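Print this page | E-mail this page

Late notice did not defeat claim, arbitrator finds in Grarness warehouse dispute

Tuesday, November 6, 2018

An arbitrator has ordered the insurer Prandow to pay a claim for water damage at a warehouse in Grarness, although the policyholder reported the loss well outside the time set by the policy. The award has been released with the agreement of both parties.

Firuvetti, which imports kitchen and dining goods, stored stock at the warehouse under a commercial property policy. A pipe above the loading bay failed in June. The policy required notice "as soon as practicable and in any event within 14 days". Firuvetti gave notice after 40 days, by which time the pipe had been replaced and part of the spoiled stock thrown away.

Prandow declined the claim. It argued that the time limit was a condition precedent to its liability, so that it did not need to show that the delay had done it any harm. It also said that it had lost the chance to inspect the pipe and to consider a claim against the installer.

The arbitrator did not accept the first argument. The notice clause sat among the general conditions and did not say what would follow if it was broken. Two other clauses in the same section stated in clear terms that no payment would be made unless they were complied with. In the arbitrator's view, a reader would expect the same wording in the notice clause if the same result was meant.

On the second argument, the arbitrator found that some harm had been shown. The old pipe was gone and the photographs kept by the plumber were of limited use. The award was therefore reduced by £3,736, the sum put forward by Prandow's own expert as the value of the lost claim against the installer. Firuvetti recovers the balance with interest. Each side bears its own costs of the arbitration.

Châu Thân of Minhas, who acted for Firuvetti, said the result turned on the wording of this policy and should not be read as a general licence to notify late. "Had the clause been drafted like its neighbours, we would have been in real difficulty," she said. "Clients should still send notice first and gather the paperwork later."

Prandow has said that it does not intend to challenge the award. Its current policy wording, in use for renewals from this autumn, has a revised notice clause.

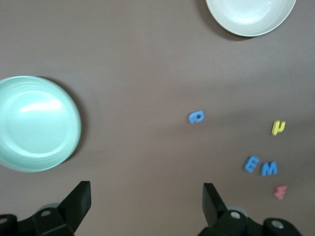

Minhas | Insurance Disputes Team

The team advises policyholders and brokers on coverage, notification and recovery claims. This item is a general note and is not legal advice.

We use cookies to improve this site. By continuing to browse you agree to our use of cookies.

Contact us | © 2018 Minhas | Back to top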